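Jun 29, 2021 - fermentation bench, back room

Started the second round of the ginger and plum sodas this morning, and I want to get it all down before I forget, the way I did in the spring when I lost a whole batch's worth of notes to a coffee spill and had to beg Apolinar for his. The starter (we've been calling it Nuchit, after the notebook we began it in) smelled lovely when I opened the lid, yeasty and a bit like pears, so I fed it two spoons of sugar and one of grated ginger and let it sit while I made the syrup.

The plums are from the Cidenari orchard again, smaller than last time and a good deal more sour. I pitted 16 of them and simmered them until the skins gave up their color, then strained everything through cloth. I do love this part! Chaiwat thinks I cook them too long, and he may well be right - his last syrup tasted much fresher than mine - so I pulled the pot off after 10 minutes this time and we'll see.

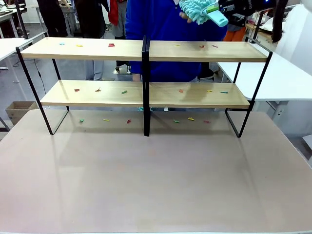 Two-tier shelf, wood boards on black metal.

Bottling went slower than I'd hoped. The necks on the swing-tops are narrow and I kept overfilling them, so please, whoever does the next round, leave a good 3 fingers of space at the top. I marked the ginger bottles with a G and the plum with a P on masking tape, and the mixed ones have both letters. Sugar amounts are on the inside of the lid of the blue box, as always.

The old bottles still had a bit of a ring at the shoulder, so I went back and did those again with hot water and soda before rinsing. A soft brush gets into the curve much better than the stiff kind.

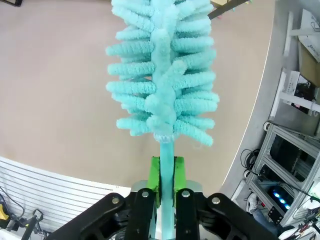

Still to do

Open one ginger bottle on Thursday over the sink and write down how fast it fizzes. Ask Apolinar whether the Vistov caps really seal, as I had one hiss at me while I was carrying it. Order more cloth. Chaiwat wants to try a batch with lemongrass and very little sugar, and I told him he could have half the starter if he promises to feed it.
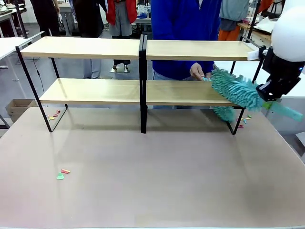
I'd also like to hold back a couple of the plum bottles until September, just to find out what they turn into with a bit of patience. Last year's were gone before they'd had much chance, and I was as guilty as anyone. If they come out too dry we can always use them in the vinegar crock, which could do with topping up anyway.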